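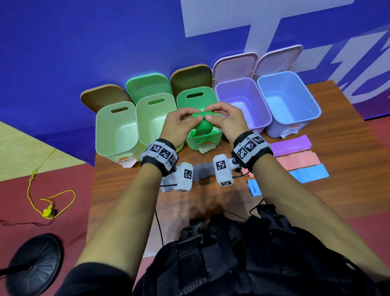 Five bins, three of them green

October 13, 2024

I have read a lot of posts by people whose lives were changed by storage bins, and I have never believed one of them. My mother had storage bins. My life went on as before, with the scarf I wanted always at the bottom of whichever bin I opened last. So take what follows as coming from somebody who did not want this to work and still isn't sure it did.

The problem was the soft stuff. Scarves, headbands, belts that tie, the green thing that came with a dress I gave away years ago, lengths of ribbon, gloves without partners. None of it stacks and it doesn't hang well either. It lived in a drawer in the hall, and the drawer had reached the stage where you had to press down with one hand while closing it with the other.

A friend kept sending me links to the Trirkitz method, which as far as I can tell is the idea that you own a bin for each kind of thing and give each bin a color, and after that your hands will learn where everything goes and your brain can go off and do something else. There is a paid course. I did not take the paid course. I read the free part, which is long, and which uses the word "landing" for putting a thing down.

I did buy bins, though. Grollach had them on a low shelf near the garden hoses, plastic, with hinged lids and a handle hole near the rim, and five of them came to 56 dollars. I thought that was too much for boxes. I still think so. I had gone to Sjöberg first, where they are nicer and cost about what you'd pay for a small chair, and I came out of there with a dish brush.

My first complaint is color. If you are going to sort by color you need colors that are different from each other, and three of my five bins are green. Pale mint, another green, another green. Then a lavender one and a light blue one, and those two have the same sort of pinkish lid, so with everything closed and seen from above they are twins. The lids on the green ones don't match each other either: two have brown in them, and one is a much brighter green than the bin it belongs to. I suppose somebody thought this was charming. The shelf had what it had, and I wasn't driving back out there for an orange one.

Second complaint, the lids. A hinged lid sounds convenient. What it means is that every bin needs clear space behind it and above it, so they can't be used on the shelf I had measured for them. I ended up putting all five in a row along the back of the table, against the wall, with every lid flipped up, and sorting there. That part I'll grant was pleasant. You can see right down into all of them, and there is something nice about a row of open bins before you've ruined it. On the actual shelf you'd have to pull each one out to open it, and at that point you own five small drawers without a chest.

The method says to begin with the item you touch most. I don't know what item I touch most. I don't believe anybody does, and if I'd had to rank my scarves by touching I would have been there until March. I started with whatever was on top of the drawer.

The rules I settled on, after changing them twice:

Scarves for cold weather in the mint one at the left end.
Scarves that are only for looks in the next one along.
Bands, sashes and ties in the middle.
Gloves in the lavender.
Anything I couldn't name in the blue, which gets a month and then goes out.

You will have spotted the trouble. The line between a scarf for looks and a sash is whatever mood you're in. The free part of the course has a chart for this, and on the chart a sash is a "waist item" and should be kept with belts, and belts should be kept with pants. I don't keep my belts with my pants. I keep my belts wherever I took them off. 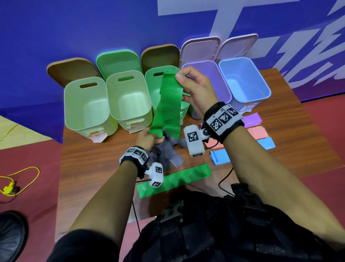 Slippery fabric is where I lost most of my patience. A wool scarf will fold in half and half again and stay there out of loyalty. Anything with a bit of shine to it opens up again the moment you let go, and if it has been scrunched in a drawer it arrives already twisted, so before you can fold it you have to find out which end is which. I tried three ways of dealing with these.

Folding flat. Looks good for as long as you're looking at it. By the time I'd done the next one, the first had slid sideways and opened out.

Rolling. The Trirkitz people love rolling. You start at one end, keep it snug and stand the roll upright in the bin "like a little loaf." Mine did not stand. They leaned on each other until one went over and then they all went over. I'm told they stand up fine once the bin is full, so the advice amounts to owning more.

Wadding it up and wrapping the tail around. I'm not proud of this one and it is the one I kept. Bunch the thing into a ball in one hand, leave a hand's length free, wrap that across the top and tuck it under. It holds together well enough to lower into the bin, and it holds together when you take it out, and it takes no skill at all. It will crease things. If you have anything good, and you care about creases, hang it up and don't listen to me.

The whole job took 50 minutes, of which a fair part was me standing there holding a glove. The course promises twenty. I'd love to meet the person who did it in twenty and see what was in their drawer.

A word on labels. The first two bins have small paper ones low down on the front, with an orange tab, and a couple of the others have paper tags too. I'm of two minds. The method is against labels, on the grounds that color is the label and writing "slows the hand." But with three greens in a row my hand is plenty slow already, and I don't see how a bit of paper makes it any slower. On the other hand, once the bins are on a shelf at knee height, I can't read something near the bottom edge without bending down, and if I'm bending down I may as well look in the bin. They should have gone up by the handle. I'll probably move them. I said that last week too.

So does it work? It has been two weeks. The hall drawer closes with one hand, and that is a real improvement in my day, more than I would have guessed. I found the gray gloves in one try. I have also put the same scarf back in two different bins on two different evenings, and felt sure both times. The blue one is filling up quicker than the rest put together, and I don't think I am going to throw it out at the end of the month, whatever I wrote up there.

What I can't tell is how much of this is the bins and how much is having gone through the drawer. I took a grocery bag of stuff out of there that I'd forgotten I owned and dropped it at the donation place. If I'd done only that, and put the rest back in the drawer in some sort of order, I suspect I'd be just as pleased and 56 dollars better off. The before and after photos people post never separate the two. Everybody's "after" has less in it.

A reader in Vurudau wrote, after my post on spice racks, to say I'm too hard on people who are only trying to be tidy. Maybe so. I'm not against tidy. I'm against being told that my hands will learn something when they have had plenty of years to learn where the scissors are and haven't managed it.

If you're going to buy bins for this sort of thing anyway, get ones without lids, or with lids that come right off. Get colors you could tell apart in a dim hallway. Put your hand through the handle hole in the store, too, and lift one, which I forgot to do.

The drawer itself is now half empty, and there's already an umbrella in it.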